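나는 원래 물에 안 들어가는 사람이었다. 수영장은 괜찮은데 바닥이 안 보이는 물은 질색이었단 말이지. 그런데 회사 휴게실에서 누가 켈쿠라 호수 횡단 신청서를 돌렸고, 나는 그게 간식 주문서인 줄 알고 이름을 썼다. 진짜다. 2킬로미터, 6월, 참가번호 36번. 취소하려고 전화했더니 환불은 안 되고 모자는 준다고 했다. 모자 색이 예쁘다길래 그냥 하기로 했다(이런 식으로 인생이 결정된다).

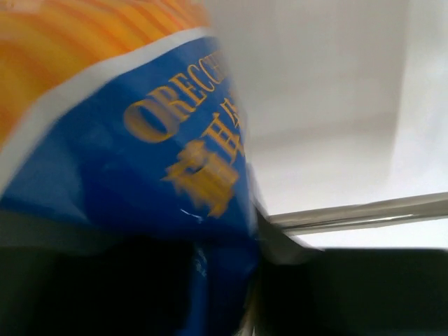
대회 전날 저녁은 록우드 선착장 위쪽 숙소에서 먹었다. 탄수화물을 채워야 한다는 말을 어디서 주워듣고 파스타를 한 솥 삶았는데, 물이 끓는 동안에도 머릿속은 온통 호수였다. 주황색 바탕에 노란 줄이 물결처럼 휘어진 파스타 봉지를 보고 있자니 그것마저 파도로 보이는 거다! 그 아래로는 또 파란색이 넓게 이어지고. 나는 봉지를 뒤집어 놓고 먹었다. 맛은 기억이 안 난다.

아침 물가에는 다들 고무 냄새를 풍기며 서 있었다. 내 젤턴 슈트는 빌린 거였는데 목이 꽉 조여서 침을 삼킬 때마다 꼴깍 소리가 났다. 옆에 선 아주머니가 내 등을 보더니 지퍼가 앞으로 가야 하는 거 아니냐고 물었다. 아니라고 대답은 했지만 출발할 때까지 그 생각만 했다.

나팔이 울리고, 다들 뛰어들고, 나는 걸어 들어갔다. 물이 슈트 안으로 스며드는데 와, 그 느낌은 정말이지 누가 냉장고 문을 등에다 대고 여는 것 같았다. 나는 평영밖에 못 한다. 자유형 무리가 지나갈 때마다 발에 채였고, 한번은 누가 내 발목을 잡고는 "죄송합니다!" 하고 갔다. 예의 바른 호수였다.
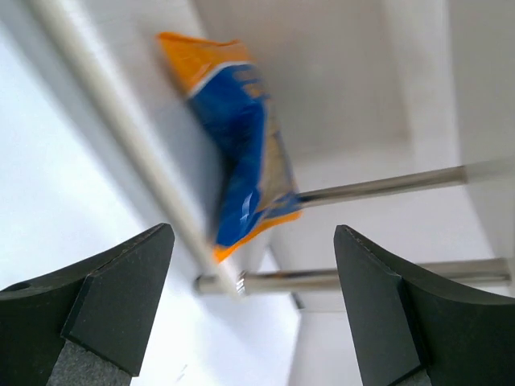
주황색과 파란색 봉지, 꽤 구겨진 채로.

절반쯤 왔을 때 브루넬 섬이 보였다. 섬이라고 해 봐야 나무 몇 그루 붙은 바위인데, 거기서 안전요원이 카약에 앉아 귤을 까먹고 있었다. 괜찮으시냐고 묻길래 괜찮다고 했다. 그랬더니 그럼 왜 같은 자리에 5분째 계시냐고 하는 거다. 나는 내가 가고 있는 줄 알았다. 팔도 젓고 다리도 찼는데, 물살이 딱 나만큼 반대로 가고 있었던 모양이다.

"왼쪽으로 붙으세요. 거기가 덜 세요."

왼쪽으로 붙었더니 과연 덜 셌다. 그때부터는 이상하게 바닥이 안 보이는 게 덜 무서웠다. 무서워할 기운이 없었다고 하는 편이 맞겠다. 팔을 벌리고, 모으고, 숨 쉬고, 또 벌리고. 머릿속으로는 어릴 때 외운 구구단을 했는데 육육 삼십육에서 자꾸 걸렸다. 내 번호라서 그랬나.

결승 쪽 잔디에 올라섰을 때는 다리가 내 다리가 아니었다. 누가 목에 뭘 걸어 주고 누가 담요를 덮어 줬다. 아까 그 아주머니가 벌써 옷까지 갈아입고 와서는 내 등을 다시 보더니, 지퍼는 뒤가 맞네, 하고 갔다.

숙소에 돌아오니 남은 파스타가 냄비에 딱 붙어 있었다. 숟가락으로 긁어서 선 채로 다 먹었다. 이번엔 맛이 났다. 소금을 안 넣었더라.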